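Storing seeds and other small stuff without losing your mind

Last updated 29/07/2018

I used to keep my saved seeds in envelopes in a shoebox, and every spring I'd find half of them spilled into the bottom. Tomato, pepper, something flat and brown that might have been squash. After one June of planting "mystery row" I moved everything into boxes with dividers and I've never gone back!

My rule is one variety per compartment, and the lid stays open until every single one has a label. Big seeds like beans and squash don't belong in there at all - they go in jars.

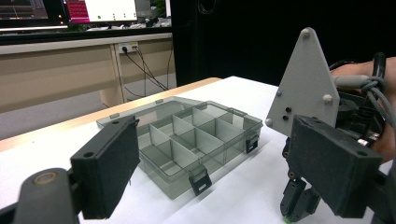
Banafsheh Karimi wrote in to say that she puts a few grains of dry rice in with her onion seed and changes them every 30 days, and that pencil holds up on labels far better than any pen she's tried. I've switched to pencil too (the rice I keep forgetting).

Dry your seeds properly before any of this. I spread mine on a dinner plate, never on paper towel, where they stick like glue, and give them a stir whenever I walk past. Two weeks is plenty in my kitchen. If a bean dents when you bite it, it needs longer.

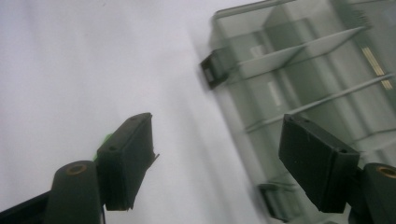

Labels are where most people get lazy, me included. Write the variety and the year, and if a friend gave it to you, put their name on as well - my best pepper is just called "Makis" now. Color helps when you're in a hurry. Even a little scrap of bright green, like the one peeking out on the left there, jumps out when everything near it is dark, so I stick a dot of green tape on anything that needs sowing early.

Keep the lot somewhere cool and out of the sun. Mine lives on the bottom shelf of the hall closet, behind the boots.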